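1/13/21

Up at 7, still dark. Dentist called to move me again, now it's the 31st. Fine. Tooth only hurts on the cold side anyway. Soup for breakfast, dont judge. Then an hour on the seed order, which was supposed to take ten minutes. Katusine tomatoes are back in the catalog, went for 3 packets. Skipped the squash. After last November I never want to see a squash again.

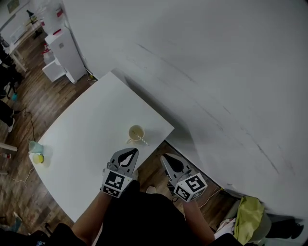
Garden stuff

Raised bed has to move before the ground softens. Measured the strip by the fence, 47 inches, so the long bed fits if I turn it. Ghazala Rind next door says her side gets more sun and I can have the corner if I share the peas. Yes!! Need to ask Dad for the good shovel. Also compost. Also call Marninham about the delivery, they never pick up before lunch. 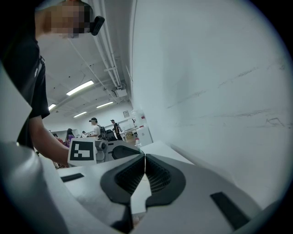
Peas: Zaidi or Padanero, can't decide. Padanero climbs higher but got mildew last time, the whole bottom half. Want something on the fence that shows up from the kitchen, big blocky black and white, like that square card, so the pigeons think twice. Old pie tins did nothing. Ghazala swears by string. Will try both, cheap enuogh.

Onions started on the windowsill tonight. Seed was old so I sowed thick. Ran out of labels, used masking tape. Hands smell like potting mix even after two washes. 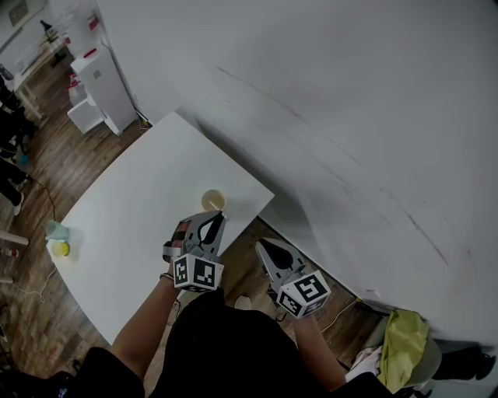

White table, little round cup near the edge.

Bed now. Shovel tomorrow.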